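把持の失敗を減らす学習データの取り方 イネス・ルメールに聞く

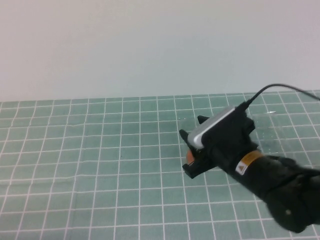 小物の把持で成功率が伸び悩むとき、多くの開発者はまずモデルの規模を疑う。Menidportの研究室で把持動作の模倣学習を担当するInès Lemaire(イネス・ルメール)は、先にデータの配分を見直した。

「成功例だけを集めた段階では、指先が数ミリずれると復帰できませんでした。方策がずれた状態を一度も見ていないためです」

彼女のチームが採ったのは、操作者が意図的に接近位置をずらし、そこから修正する軌道を混ぜる方法である。内部では「Plalla」と呼ぶ。1課題につき60本の実演を収録し、うち15本を修正軌道に充てる。ずらす量は最大12ミリとした。

「20ミリも試しましたが、対象を押し倒す例が増え、修正軌道として使えませんでした」

透明な容器が近くにある条件は別に扱う。深度の値が欠けやすく、手先の高さの推定が不安定になるからだという。ここでは深度を入力から外し、カラー画像と関節角のみで学習させた。

「深度を補完する処理も比較しました。容器の縁で誤った面が生成されることがあり、入力に含めないほうが結果は安定しました」

評価では、収録時と異なる配置を11通り用意し、修正軌道を含む方策と含まない方策を同じ順序で実行した。前者は11通りすべてで把持に至り、後者は容器に近い配置で失敗が続いた。ただし試行数は少なく、彼女は数値の一般化に慎重である。

「配置を変えただけで、対象の種類は増やしていません。硬さや表面が違えば、修正の取り方も変わるはずです」

収録ソフトのFovoには、修正の開始時刻を操作者がペダルで記録する機能を加えた。後処理で区間を切り出す作業が不要になった一方、踏み遅れによるずれが残る。現在は関節速度の変化から開始点を推定し、ペダルの記録と照合している。この照合処理は12月に研究室内の共有環境へ移す予定だ。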